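Keeping a Plain White Wall Clean

White walls show everything, and most of what they show comes off with very little effort if you start gentle. The mistake is reaching for a strong cleaner first. Flat paint in particular will go shiny where it has been rubbed, and a shiny patch is harder to live with than a smudge.

Dust before you wash. A dry microfiber cloth wrapped over a broom head does the job in a few minutes. Start at the ceiling line and work down. If you skip this, the dust turns to gray streaks as soon as water touches it.

For general washing, mix 500 ml of warm water with a few drops of dish soap. Wring the cloth until it no longer drips. Wash a small section from the bottom up, then go over it with a second cloth and clean water. Runs of dirty water down a dry wall leave marks that are a pain to get out. 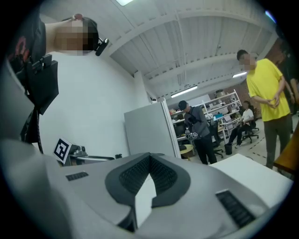 Scuffs at chair height and shoulder height need a little more. Try a pencil eraser, then a paste of baking soda and water on a fingertip. Melamine sponges work well on satin and semi-gloss but they are a fine abrasive, so test one behind a door. On flat paint I use them only when I already have touch-up paint on hand.

Grease around light switches should be wiped with a barely damp cloth. Never spray the switch plate. Turn the power off at the breaker if you want to take the plate off and clean behind it.

Crayon usually softens with a hair dryer on low for 60 seconds. Blot it with a paper towel and wash the spot with the soap mix. Ballpoint ink is harder. Rubbing alcohol on a cotton swab will lift some of it, and sometimes lifts the paint too – go slowly.

If a mark won't move, touch it up. Stir old paint well and dab it on with a small foam roller, feathering the edges. A brush leaves a different texture that catches the light. Leave it 2 days before judging the color.

I do all of ours every March, when the heating is on less and the windows can stay open. The hallway gets done again in the fall.

Last updated: July 23, 2022

Related tips
Filling nail holes without sanding the whole wall
How to store leftover paint
Getting candle wax off baseboards
Which cloths to keep and which to throw out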